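I'm going to say it: most of us are buying the wrong earrings. I spent 15 years behind the counter at a little shop called Furkton, and I sold hundreds of pairs of tiny diamond studs to people who came back a year later asking why they never wore them. The answer was nearly always the same. They'd bought what they thought they were supposed to own!

Pearls, though. Pearls get worn. My own favorites are a pair of baroque drops from Skimby, lumpy as anything, and I paid $56 for them (on sale, but still). I've had them on with a wool coat in December and with a T-shirt at the farmers market. One is a little longer than the other and I've stopped noticing.

Now, the perfectly round matched ones, I can take or leave. I tried on a strand at Skaltent last winter, $629, every pearl the twin of the next, and I felt like I was dressed for somebody else's wedding. Lovely clasp, I'll give them that. But there was no life in it for me, and the saleswoman kept telling me how well they were graded, as if I'd be wearing the certificate.

People worry that pearls are fussy. They're soft, sure, and you don't want to spray perfume all over them or toss them in a bag with your keys. Put them on last, wipe them with a soft cloth, keep them in a pouch. I've gone 40 years doing that much and no more, and my mother's strand has only been restrung twice.

The other complaint is that they're old-lady jewelry. Well, I'm getting there, so maybe I'm biased, but my niece wears a single gray one on a leather cord and it looks fantastic on her.
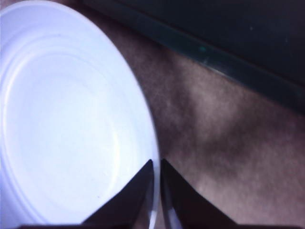

She wears it to work, to the gym, everywhere, and I've quit nagging her about the sweat. She'd rather wear it out than save it, and I think she has the right idea.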